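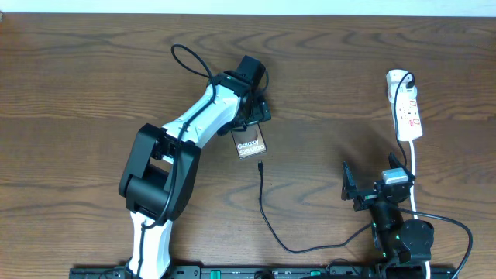 Wooden tabletop with a Galaxy S25 Ultra card and a black charging cable.

Bevdale Tabletop Items

Version 7. Maintained by Siobhán Dunne and Jaime Tavares.

Summary

Bevdale is a set of 519 short recordings of small household items on a wooden tabletop. The subject matter is desk clutter: charging cables, printed cards, box inserts, and similar flat or flexible things. Each recording has one text label and one item list.

Contents

recordings/ – 519 clips, one folder per clip
labels.csv – one line per clip, written by hand
items.csv – 206 items with name, color, and category
CHANGES – edits since version 6

Item categories

cable: any cord, with or without a plug. Cables are entered once per clip, even when they cross or double back.
card: stiff printed matter. Text is copied as printed, including capitals and spaces. "Galaxy S25 Ultra" is one entry.
other: anything that fits neither category.

Labeling notes

Fixed wiring is not an item and has no entry in items.csv. Color names are limited to a short list; off-white and cream are both stored as white. Wood grain is stored as a table property – see the header of labels.csv.

Known issues

Thin black cables are sometimes labeled as cord in the older clips. Clip numbers start at 1000 and have gaps where duplicates were removed. Card text is missing for a few clips in the Grastatby folder.

Corrections go to Jaime Tavares with the clip number in the subject line. The next label check is planned for September.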